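Household > Cleaning & Pests
3 min read

plasticwrapped
Moved into the new place in June and the closet has silverfish. I want to spray along the baseboards before anything gets unpacked, but my other half has decided that every object we own must first be sheeted in plastic. Is this normal? It's a spray can, not a crop duster. We have now been holding up sheeting for most of an evening.
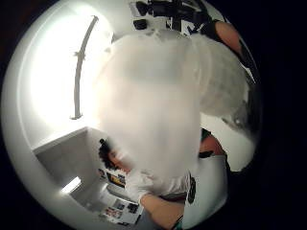 Sheeting, with the management underneath.

dostia_dan
Normal in my house. I cover the dishes and anything the cat licks. The cat licks everything, so it's a long night.

Mrs_Allden
You don't need it. Spray low, wipe up what you miss. I've treated 3 apartments and never covered so much as a toaster.

dostia_dan
And how did the toast taste?

Mrs_Allden
Like toast.

zumia77
Siding with the plastic. What does the can say? Some of them want food surfaces covered and some want you out of the room for up to 2 hours. Read the back. I know, I know.

plasticwrapped
The front has PEOPLE & PETS in big blue letters, so I considered the matter closed. The rest is columns of tiny print and I'm of an age where that's decoration.
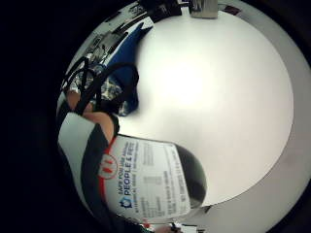
Echevarría, June

zumia77
Big letters are the sales department. Tiny letters are the ones you want. Get a flashlight.

Mrs_Allden
It says people and pets. It doesn't say people, pets and 2,171 square feet of plastic.

plasticwrapped
Mrs_Allden I'm printing that and taping it to the fridge, once I find the fridge.

dostia_dan
Still think cover the dishes. Also, silverfish like damp. Have you looked behind the closet wall?

plasticwrapped
I have not, and now I have to.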